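Biltuvard (training method)

Biltuvard is a way of training a robot arm to pick things up and put them away using only the view from a camera on its wrist, with all of the practice done in simulation. I'm the one keeping this entry going at the moment, so you get it in my voice. If you want the formal version with the equations, the method note from June has all of that, and I won't try to squeeze it in.

The name covers two things that people mix up all the time. One is the training recipe. The other is the set of rooms it was first tried in, and the proper name for those is Werkelden. You can use either one without the other, and a couple of groups have.

Background

Most pick-up policies I'd worked with before this had a fixed camera looking at the whole table, plus a wrist camera as a kind of helper. Take away the fixed camera and they fell apart. Efua Amissah, who started the project, wanted to know how much of that was really about missing information and how much was just habit - a policy that always has the wide view never has any reason to learn to look around for itself.

Her first attempt was called Plomammont and it simply deleted the wide camera halfway through training. It worked badly! The arm would freeze, or drift up toward the ceiling and stay there. We still keep the code around as a baseline, mainly for the comparison, and I get asked about the name more than I get asked about the results.

How it works

The policy gets a wrist image and the joint angles at every step, and it puts out a small movement plus an open or close command for the fingers. So far that's all pretty ordinary. The part that's special to Biltuvard is what happens at the start of each practice run. The arm gets dropped into a random pose, often a really unhelpful one, where the camera may be looking at a blank wall or up past the side of a cabinet with nothing worth grabbing in view.
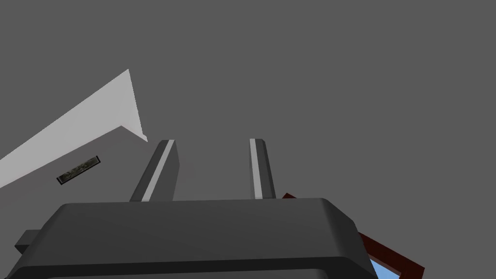 A run that starts badly is given extra time, and the policy earns a small reward the first time the target enters the wrist view. After that the looking reward switches off for good and only the pick-up counts. We tried leaving it on, and the arm learned to stare at the target lovingly and never touch it (I have a soft spot for that version, but it was useless).

There's also a short memory, 30 frames long, so the policy can remember that it saw the target a moment ago even when its own hand is now in the way. That happens a lot. A wrist camera sees plenty of gripper, and small flat targets can slip out of sight behind the housing right when you need them most. Making the memory longer didn't help in our tests and it slowed training down, so 30 stuck.

Werkelden

The Werkelden set has 200 simulated rooms with plain walls and simple furniture. The lighting is soft and the surfaces are mostly flat color, partly because that renders fast and partly because Efua wanted to see what the policy could do without much texture to lean on. A bare gray wall tells you almost nothing about where you are, so the policy has to pick up on edges and corners, or whatever bit of an object is poking into view.
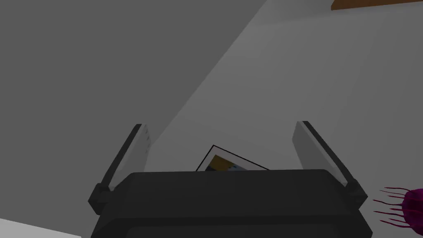

Every room comes with its own task list, and the tasks are short, like moving one object from a surface into a container or onto another surface. The test rooms are kept apart from the training rooms. Please don't tune on them. I know it's tempting, and I know it has been done.

Results

We ran three training seeds and tested each one on the same 318 tasks. All three beat Plomammont by a wide margin, and they also beat the wrist-only version that starts every run from a tidy home pose. The gap over that second one was biggest on tasks where the target begins out of sight, and close to nothing on tasks where it begins in plain view. I find that reassuring, as it's the pattern you'd hope for if the random starts are what's doing the work.

What surprised me was the memory. Taking it out hurt less than taking out the looking reward. I'd have bet the other way, and I did, and I owe Efua a lunch.

Known problems

Thin objects are still hard. The fingers tend to close a little early, and the policy isn't great at noticing that it has missed. Shiny objects haven't been tested properly at all.

Everything in this article is simulation only. I can't tell you how well it carries over to a real arm, and I'd be wary of anyone who quotes our numbers as if they came from one.

Related work

Dramani uses the same random starts but swaps the looking reward for a map that it builds as it goes. It needs more computing power and does better in cluttered rooms. The two have been compared on the Werkelden tasks only once that I know of, with different gripper models, so I'd read that table with care.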